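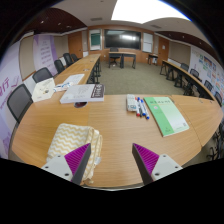

Clearing and wiping down a wood conference table before meetings

Posted in: Offices and Shared Rooms
Asked by deskside_mo, 22 April 2024
Viewed 503 times, 3 answers

I look after the meeting room on our floor. Nobody else wants the job, so it's mine. The tables are set in a U and they are the light wood kind, with seams where the sections meet and those round cable covers set into the top. We got them when we moved in last August and I want them to last.

My trouble is that the table fills up with stuff. Books, markers, the remote, tissues, loose papers. By the end of the week I am wiping in little patches between things and it looks streaky when the light hits it. I have also been using spray cleaner from the kitchen (the Wekus one in the tall bottle) and I'm starting to wonder if that is a bad idea near the seams.

What I would like to know:

1. Is there a sensible order for clearing and wiping a table this size?
2. Should I be using a towel or one of those thin cleaning cloths?
3. What do people do with the small stuff so it doesn't drift back?

I have a half hour at most before the first meeting. I don't know what the finish on the wood is. The paperwork from Skosby just says "wood top, wipe clean."

Answer 1 (accepted)
by Gemma Hebden

I did office setup for a long time and have wiped a lot of these. Go with the order first, the cloth matters less.

Start at one end of the U and work to the other end. Don't jump across the middle. Move everything off the first section onto the next one, wipe the bare section, dry it, then put back only what belongs there. Keep going. When you reach the last section you'll have a pile of things that don't belong anywhere, and you deal with those in one go.

Push the chairs out before you start. If they stay tucked in you will miss the front edge, and the front edge is where the hand marks are.

For the spray, put it on the cloth and not on the table. Liquid that sits in a seam will get under the edge of the top and the edge swells. I have seen it happen on a table that was less than two years old and it can't be sanded out. Same for the cable covers. Lift them if they lift, wipe the rim with a damp cloth, let it dry, drop them back in.

I would stop using kitchen spray until you know the finish. Warm water with a couple of drops of dish soap will do for normal dirt. Wring the cloth out hard. Then go over it with a dry one right away. The streaks you are seeing are most likely soap or cleaner left to dry by itself.

If you still have the order number, call Skosby and ask what the top coat is. They should be able to look it up.

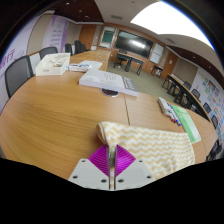 On towel or thin cloth, I use both. A thin cloth for the damp pass and a towel for drying, because a towel takes up more water and you can fold it to get a clean side. Any soft one from home is fine. A fuzzy cream and white one with a zigzag pattern will dry a tabletop as well as a plain gray one from a janitorial catalog. Don't use fabric softener when you wash it or it will smear. Fold it in half and half again, do a section, turn it to a fresh side.

For the small stuff, one open tray per room. Markers and eraser go together next to the whiteboard if there is a ledge. If there is no ledge, keep them at one spot on the table and leave them there every time. The remote goes in the tray. Books go back to whoever left them. Give loose papers until the end of the day.

Answer 2
by ranjbar_supply_tom

We sell the Ranjbar microfiber pack and it works well on wood. The pack is item 3978. Use them dry for dust and damp for marks. Wash separate from towels or they pick up lint.

Agree about not spraying near the joints.

Answer 3
by pk900

Get a cabinet. We had the same thing, books and boxes all over the table, and trays just turned into more stuff on the table. We put a low Andau cabinet by the door and it all goes in there now.

I don't bother with the soap, just water.

Comments on Answer 1

deskside_mo: Thanks, this is what I needed. Did it end to end this morning and it took less time than my usual way. The covers do lift. It was pretty bad under there.

Gemma Hebden: It always is. Once a month is enough for those.

deskside_mo: Called Skosby, waiting to hear back on the finish.

pk900: still think you want the cabinet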